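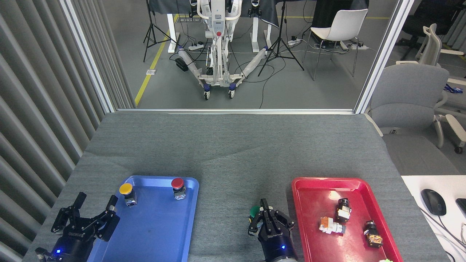
Yellow and red push buttons on the blue tray.

Greetings from the kitchen, where September has arrived and with it the plums. My neighbour Yevhen Marchuk has one tree and no restraint, so for the third week running there was a carrier bag on my step at 7 a.m. I have made jam. I have made more jam. This month it had to be cake.

The one I settled on is a plum and sour cream traybake, adapted from a leaflet that came free with my old Greter mixer (the mixer died years ago, the leaflet goes on). The original wanted a glacé cherry in every square. I have used my judgement.

You'll need 1000 g of plums, which sounds excessive until you stone them, plus 3 eggs, a small pot of sour cream, a mugful of self-raising flour, the same mug of sugar and half of it again of melted butter. Beat everything except the plums until smooth, pour into a lined tin and press the plum halves in cut side up. Do crowd them. They shrink in the oven and sulk if there are gaps. Scatter over some demerara and bake at a moderate heat for 30 minutes, then start prodding it with a skewer. Mine took a bit longer, but my oven has never agreed with anybody.

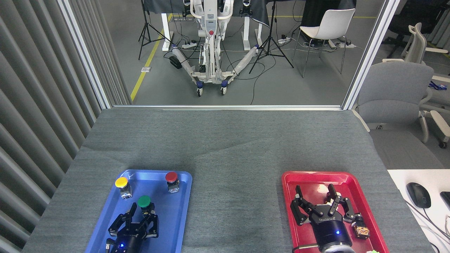
Yellow, green and red on the blue tray, with an orange-brown cap over on the red one.

Todd-free households may like to know that it keeps for 2 days in a tin — after that the top goes soggy and you have to call it pudding and pour custard on it. I did this on purpose the second time.

I took half of it to the Mestbridge bring-and-share, where it sat next to a shop-bought lemon drizzle that somebody had decanted onto a nice plate. The drizzle went first. I am not bitter. Mrs Stetsiuk had two pieces of mine and asked for the recipe, so this one is for her, and she can tell the drizzle people where to find it.

Next month: what to do with the jam. Suggestions welcome, as are empty jars, but please, no plums.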